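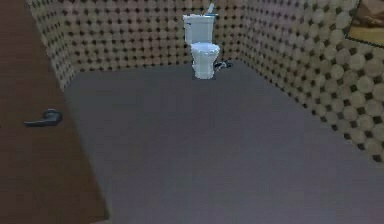

March
Hanne Þrastardóttir, Vangelis Gavalas, Finbarr Ó Ceallaigh, Manolis Tzanetos

4 Gathering Demonstrations

4.1 Rooms and tasks

All training examples were gathered in simulation. We used the Narkari room set, which gives each room as a floor, a group of walls, one or more doors, and a set of fixtures that can be swapped. Our work needs a learner that can open doors in homes it has not seen, so we picked rooms where a door is close to the starting position and where the rest of the space looks like something a person would live in. Kitchens, bedrooms, hallways and bathrooms were all used. Bathrooms turned out to be the most useful of the four. They are small, the door swings into a tight space, and the wall patterns are often busy enough to confuse a model that has learned to look for strong edges.

Figure 1 shows one of the bathrooms. The door is on the left, with a dark gray lever handle, and the toilet stands at the far wall. The tile pattern of beige circles and dark accents covers all three walls in view. We kept this pattern in the set on purpose. In an early version of the work, models trained on rooms with plain walls would drift toward patterned surfaces when tested on them, and the simplest cure we found was to put such surfaces in the training rooms.

Figure 1. A simulated bathroom used for the door-opening task. No arm is in view.

Each task is given as a short written instruction and a starting state. For doors, the instruction is either "open the door" or "close the door," with small changes in wording. We did not write separate instructions for lever handles and round knobs. The learner is expected to work out the kind of handle from the image.

4.2 Collecting by hand

Two operators drove the simulated arm by hand, using a tracked controller held in the right hand. The position of the controller was mapped to the position of the gripper, and a trigger closed the fingers. The base of the robot was moved with a small thumb stick. Both operators had driven the arm before, but neither had worked with the door task, so each was given one practice session. Practice attempts were not saved.

An attempt began when the operator pressed a start button and ended when the door passed a set angle, when the operator pressed stop, or when the time limit ran out. Camera images, joint positions, gripper state and base motion were written to disk at every control step. The angle of the door and the angle of the lever were saved as well. These last two values were used only to check and label the attempts. They were never given to the learner.

We asked the operators to work at a steady pace and to avoid long pauses. This matters more than we first thought. When an operator stops to think in front of the handle, the data holds a long run of images in which nothing changes and the recorded action is zero. A model trained on enough of these runs learns to stop in front of the handle too, and in some cases it never starts again. Pauses at the start and end of an attempt were trimmed by a script. Pauses in the middle were left alone unless they were longer than 300 control steps, in which case the attempt was dropped.

The hardest part of the task for both operators was the moment between pushing the lever down and pulling the door. In the simulator, the latch lets go only while the lever is held past a certain angle. If the gripper slips, the lever springs back and the latch catches again. Operators dealt with this in different ways. One hooked a single finger over the lever and pulled down and back in one motion. The other closed both fingers on the lever, turned the wrist, and then backed the base away. We kept both styles. A comparison of models trained on each style alone is given in Section 6.

4.3 Changing the rooms

After an attempt was saved, it was replayed in changed copies of the same room. Four things were changed: the wall and floor textures, the lighting, the finish of the door, and the small objects placed near the fixtures. The shape of the room and the position of the door stayed the same, so the recorded motion was still valid. Replays were run without an operator, and the door angle at the end of each was checked against the angle in the original. A replay that did not match was thrown away.

Most failed replays came from the base touching a small object that had been placed on the floor in its path. We considered keeping objects out of the door's swing and decided against it. Real floors have things on them, and the loss was small. Textures were kept at low resolution for speed. Vangelis Gavalas ran a short test with sharper textures on the bathroom rooms and found no change in success that we could tell apart from the spread between training runs, so the low setting was used throughout.

We also moved the camera by small amounts between replays. The camera on our real robot, built on a Tendov base, is held by a bracket that shifts when the robot is carried between rooms. Training with a fixed camera gave good results in simulation and poor results on the robot. The shifts used in replay cover the range we measured on the bracket, with a little extra in pitch.

4.4 Checking and labeling

The operators recorded 2294 attempts in total. Of these, 204 were removed after checking. The reasons were a lost controller signal, an attempt started with the door already past the set angle, or a pause longer than the limit given above. Failed attempts that were otherwise clean were kept and labeled as failures. They are not used to train the policy, but they are used to train the success detector described in Section 5.

Labels were first set by the script from the final door angle and then reviewed by one of the authors, who watched each attempt at high speed. Review caught a group of cases that the script had marked as success although the arm had struck the edge of the door and pushed it open without touching the lever. This could happen only in rooms where the latch had been set up wrong. The latch was corrected, the attempts were marked as failures, and the rooms were checked again before further collection.

The split between training and test data was made by room. No test room shares a floor plan with a training room, though some share wall textures. An earlier split, made by attempt, gave much higher scores and was dropped because changed copies of one room could land on both sides.

We thank Stelios Mavromatis for building the latch model and for fixing it at short notice.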